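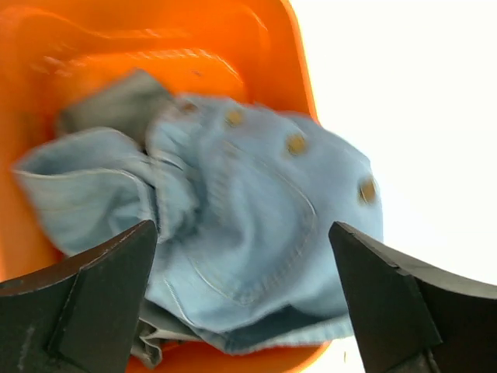
The Laundry Club

At Sturwood Technical College, the robotics club meets in a long room behind the auto shop. It starts at four in the afternoon and ends whenever the building is locked. Last August the members voted on a project for the year. The choices were a maze runner, a chess player and a machine that sorts laundry. Laundry won by 2 votes.

"I voted for chess," says Elmarie Baloyi, who was elected team leader a few minutes later. "I thought laundry would be boring. I also thought it would be easy."

The club had picked the project with a contest in mind. The Wondska Challenge is a regional event for two-year colleges, and its household category asks teams to empty a bin of mixed clothing one piece at a time. Each piece has to be lifted clear and dropped in the right place, light or dark. The clothes are supplied by the judges and teams don't see them beforehand. A run lasts six minutes. Lifting two pieces at once costs points, and dropping one on the floor costs more.

Sturwood's entry is called Mabaso. It is a secondhand arm bolted to a steel table, with a black two-finger gripper and a small camera mounted close behind it, so that the camera sees whatever the fingers are about to touch. The clothes go in an orange plastic bin. The club tried a white bin first and gave it up after a week, when the software kept deciding that a white undershirt was the bottom of the bin and that the job was done.

Most of the early work had nothing to do with the arm. Members brought in old clothes from home and from the thrift store, dropped them in the bin, and looked at what the camera saw. A shirt on a hanger has a front, a back and two sleeves. A shirt in a bin is a heap. The collar may be next to the cuff, and half of what shows on top may be the inside of something.

Denim has its own chapter in the team's notebook. A pale blue denim piece with metal buttons and a pointed chest pocket has been through the bin more than anything else the club owns. The cloth is stiff enough to hold a fold, which gives the fingers something to close on. The light stitching shows up well on camera. The trouble is the buttons. If a fingertip comes down on one, the grip closes on a hard little disk and a pinch of cloth, and the piece slides off on the way up.

Mandla Buthelezi wrote the part of the program that picks where to grab. He is in his second year of the electronics program and works mornings at a tire shop. His first version looked for the highest point in the heap and went straight down on it. It worked on towels and failed on nearly everything with a front closure, which tends to end up on top.

The second version looks for folds. It searches the picture for a ridge of cloth that the fingers can straddle, then turns the wrist so one finger goes down on each side. It gives a lower score to any spot close to a button, a zipper or a thick seam. If there are two good folds, it takes the one nearer the middle of the bin, where the fingers have room to open.

"It's a short piece of code," Buthelezi says. "It took me most of the fall, and a lot of that was me being wrong about seams. I had them as good places to grab. They're strong, so I figured they were good. But a flat seam is just a thick place with nothing to get hold of."

Picking up only one piece is the harder half of the job. Clothes in a bin lie under and through each other. A gray sleeve can be caught in a blue one, and the camera may see only a corner of it. Mabaso lifts slowly for the first few inches, stops, and gives the piece a small shake. Then the program compares the weight on the wrist with what it expects. If the load is too heavy, the arm lowers everything and tries another fold.

The shake was Baloyi's idea. She got it from watching her mother take clothes out of the washer. The first try was too hard and threw a sock across the room, and the club now has a rule that people stand behind the tape while the arm is running.

Speed is still a problem. Moving fast smears the camera picture, and a smeared picture makes stitching and folds harder to find. The team has argued about this all year. One side wants the arm to stop dead before every look. The other side wants to look while moving and accept some bad guesses. The current program does a bit of each. It takes rough pictures on the way down to find the heap, then holds still for one good one before it commits.

The fingertips have been changed several times as well. Long, narrow tips get into a fold without pushing it flat, but they slip on smooth fabric. Rubber pads grip better and drag the neighboring clothes along. For now the team is using the narrow tips and closing them harder. Elerov, a machine shop across the road from the college, lets members use its grinder when the edges need work.

The club went to a practice meet in the spring with two other colleges. Mabaso cleared its bin once and ran out of time on the other attempts. On the last one it spent close to a minute on a pair of tights, lifting them, putting them down and lifting them again. The weight check kept reading them as nothing at all.

Buthelezi has since lowered the limit for what counts as an empty grip. Baloyi has been back to the thrift store and bought a bag of scarves, a swimsuit and a child's raincoat, none of which the program has seen. The raincoat went in first. The arm found a fold near the hood, lifted it, shook it and put it in the pile with the darks. It is yellow, so that is next on the list.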